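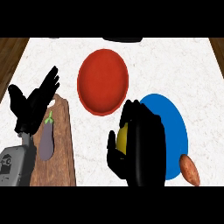
In my family we were four children, and every evening we ate from one dish. When I moved to Sterthorpe for my work I bought a set of six plates, because I thought a grown person must have plates. Now I am 51 and I believe this was a small mistake. A table asks for very little. One red bowl in the middle of a white top, with free space on all sides, is already a place where people can sit down and share a meal. The plates came between us later, each with its own portion, and the talking became shorter.

I do not say that everybody must eat like my family. Some guests do not like it, and a sick person should of course have his own dish. But I notice how people in this country serve food to friends. The host carries full plates from the kitchen, and the guest has to finish what another person decided for him. With a common dish you take a little, you wait, you look if the other one still wants some. A child learns this without any lesson.

Last March I ate in a cafe on Bultgate where they charge extra for sharing a main course. I asked the reason, and the answer was that it makes more work. More work, for one plate less to wash! I paid, but I did not go there again.

At home I still have the six plates. When my sister visits, they stay in the cupboard and we put the rice in the middle.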